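Opinion > Baseball > The Cheap Seats

Let the Scorer Change His Mind (But Put a Clock on It)

I spent most of last night in a fight about a wild pitch. A wild pitch in a game played in August, mind you, between two clubs that were both out of it by the Fourth of July.

My friend Narayanan Panicker says it was a passed ball and the catcher should wear it. I say that slider bounced a foot in front of the plate and you can't hang it on the guy in the mask. We went 70 minutes. His wife went to bed.

What got me thinking, though, was his fallback position, which he trotted out once he was losing. "Fine," he said, "but you can't tell me what the rule is without looking it up." And he was right, I couldn't, not word for word! It says "ordinary effort," and ordinary effort is whatever the person up in the press box says it is.

I kept score for a summer league when I was younger, for a club called the Jurnari Millers, and I loved that phrase. It let me use my eyes. We had a catcher, Pascal Teuber, who blocked everything, and I had to remind myself that ordinary effort didn't mean ordinary for Pascal. When he finally missed one he came up to the booth after the game to ask how I'd called it. I'd called it a passed ball. He thought about it and said, "Yeah, okay." I still feel bad. I had it wrong.

So I'm all for scorers changing their minds. Go back, watch it again from the other side, sleep on it. What I can't stand is the change that shows up five days later, when the pitcher's ERA drops and the rest of us have already clipped the box score and argued it to death. 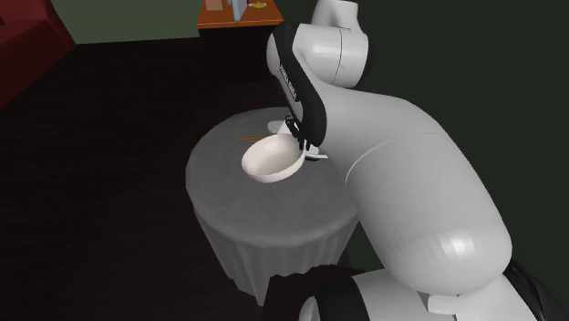
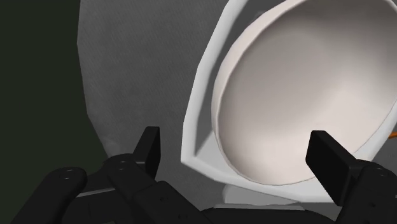
My fix is simple. Give the scorer until noon the next day, and after that it's ink. The clubs can still complain, and they will, but they can do it before lunch like everybody else. Moushumi Kanagaratnam, who sits two seats down from me and has filled 633 scorecards in pencil (she numbers them), thinks noon is too generous. She'd lock it at the final out. I think that's harsh on a person who had one look at a short hop from way up there with the sun in his eyes.

And please, print the reason. One sentence would do it - "the ball hit the dirt before it reached the catcher" - so those of us who care can grumble about something solid. Right now the line in the box score just changes overnight and you find out because your totals don't add up.

Narayanan called again this morning, by the way. He's watched the replay five more times and he still says passed ball. I told him he had until noon.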